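Primska Court Residents' Association
Minutes of the winter general meeting, 2022-01-10
Held in the downstairs common room. Tea was provided. Milk was not.

Present: the chair, the secretary (taking these minutes under mild protest), and 4 households, one of which left during Parking.

Apologies: received from the top floor, who could hear us anyway.

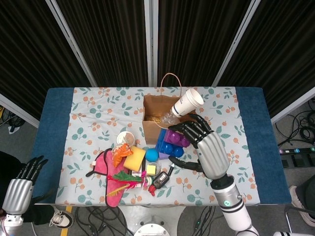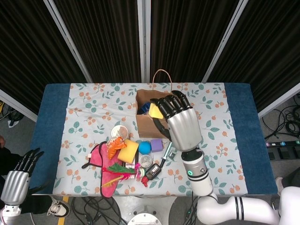 The leaf-print tablecloth and the paper bag, common room.

1. Minutes of the December meeting

Approved after one correction. The December minutes recorded that the discussion of the bicycle shed was "lively." The household concerned asked that this be changed to "long." The chair felt both words could stand. The secretary has changed it to "long."

2. Matters arising

The hallway light on the second landing has been repaired. It now stays on all night. The previous complaint was that it never came on, and the meeting was invited to consider which it preferred. No preference was reached.

The lost umbrella is still lost. This item will be removed from the agenda unless the umbrella turns up.

3. Heating

The chair read out a letter from Gallagher, who service the boiler. The letter ran to two pages and said the boiler is old. A replacement valve has been fitted at a cost of $773, and the old valve is available for viewing in a coffee can in the office, should anyone wish to see where the money went.

The ground floor reported that it is too hot. The third floor reported that it is too cold. The chair asked whether the two might consider visiting each other. This was not put to a vote.

Action: secretary to ask Gallagher if the balancing work mentioned in the letter is included in the price, or is just being mentioned.

4. Parking

The new signs have gone up. They read "Residence Parking Only." Comura, who printed them, have offered to redo them at half price, which the meeting thought generous of them in view of whose spelling it was. The secretary would like it noted that the order form was filled in by hand, late in the evening, and that the handwriting was perfectly clear.

After discussion it was agreed to keep the signs. Everyone who parks here has a residence.

One household then raised the matter of the space by the dumpsters, as it did at the last three meetings. The chair repeated that it is not a space. The household repeated that a car fits in it. The household left at this point, possibly to move the car.

5. Laundry room

Dryer 2 continues to eat quarters. The machines are leased from Drultatia, whose help line plays a very pleasant piece for flute. The secretary has now heard all of it.

It was proposed that a notice be taped to the dryer. It was pointed out that there is one, and that it is underneath the notice about lint. Agreed: move the lint notice.

6. Money

The balance stands at $1,515. Of this, $77 is the proceeds of the bake sale, which must be spent on something cheerful. Suggestions were a bench, half a bench, and window boxes. Window boxes carried. The question of who will water them was held over to the spring, along with the plants.

7. Any other business

A resident asked if meetings could be shorter. Discussion of this took twenty minutes.

A request was made for softer chairs in the common room. The chair said she had sat in the same one for six years without complaint. It was observed that hers has a cushion.

The noise policy was raised, quietly. Drums remain forbidden after nine. The accordion is not mentioned in the policy and its owner would like it to stay that way.

8. Next meeting

To be fixed once the secretary has found the calendar. Milk to be brought by whoever complained about the milk.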